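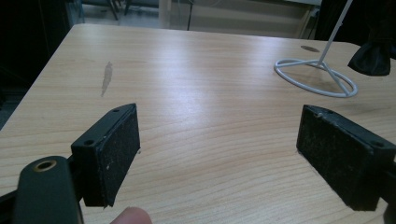
4. What open microphones do to a charity golf match

14 min read

We came to this part of the study expecting small effects, and the recordings surprised us in the best way. The Nutdale pairs series puts two professionals and two invited athletes from other sports on the same course, asks all four to wear a microphone, and gives the prize money to local causes. Everyone who watches these matches has a favorite exchange. Until now, though, the talk has mostly been treated as decoration around the golf, and we think it deserves a proper look of its own.

4.1 Material

The sample is made up of 13 matches from the series, all played over 18 holes in the better-ball format. We used the clean player audio, kindly released to us by the series producer, Sitompul, together with the broadcast mix that viewers heard at home. Having both was a real gift. In the broadcast mix the commentators often talk over a player just as he or she gets to the interesting part, and a joke that seems to come from nowhere on television can often be traced back two holes in the clean audio.

We left out the practice range, the trophy presentation and anything said to a sponsor's guest. Talk between a player and a caddie was kept only when a partner or opponent was close enough to join in. This rule cost us some lovely material (one long debate on whether to lay up short of the creek at the ninth, which never gets settled), but it kept the comparison fair between players who had a caddie and those who drove their own cart.

4.2 Coding

Two of us, Retno Ngui and Babatunde Adebisi, coded every match separately. Each stretch of talk was placed in one of 6 groups: advice, encouragement, teasing, planning, talk about the cause, and everything else. Coding was done at a table with a light wooden top (Figure 1), in sittings that covered no more than nine holes. Where the two coders disagreed, Jarmila Bartoš listened to the passage without seeing either label and made the final call.

Teasing was the hardest group by far. A line such as "you're not going to hit that, are you?" can be a warning, a jab or a sincere question, and the same player may mean all of them in one afternoon. We ended up giving a lot of weight to the reply. If the partner laughed or answered in kind, the line was coded as teasing. If the partner changed clubs, it was coded as advice. It's a blunt rule, and we'd be delighted to see somebody improve on it.

4.3 Findings

The clearest pattern concerns who speaks first after a bad shot. In regular tournament play the usual custom is silence, or a word from the caddie. In the Nutdale matches it was most often the invited athlete who broke the silence, whichever player had made the mistake. Former quarterbacks and point guards were especially quick. They seem to bring the habits of the huddle with them — a short phrase, a name, then straight on to the next job. The professionals picked this up over the round. By the back nine several of them were doing it too, and you can hear them enjoying it.

Planning talk also grew as the matches went on. Early holes were played almost as four separate rounds that happened to share a fairway. Later, partners began to agree on who would go for the green and who would play safe, and they explained their thinking aloud to one another. Match 6 is the best case we have. Its invited pair said very little to their partners through the first four holes, then spent the walk to the fifth tee working out an order of play that they used until the finish.

The longest single exchange in the sample runs to 37 turns. It starts with a question about grip pressure, wanders through both players' high school coaches, and ends with a promise to add to the donation if the next putt drops. We did not expect talk about the cause to be so closely mixed with talk about technique, but it came up this way again and again. Players rarely made speeches. They used the donation as a stake, a dare or a thank-you.

4.4 Limits

Players knew they were being recorded, and some were plainly performing. Rawan Karam, who read an early draft, pointed out that this may be less of a problem than it sounds, given that performing for viewers is part of what the format asks of them. We agree, with one caution: our results should not be carried over to unrecorded friendly rounds. Wind noise also made parts of two matches hard to follow, and we coded those parts only when both coders could make out every word.

Share this article: 37 shares | 6 comments

Contact the authors | © Sturkirik | Back to top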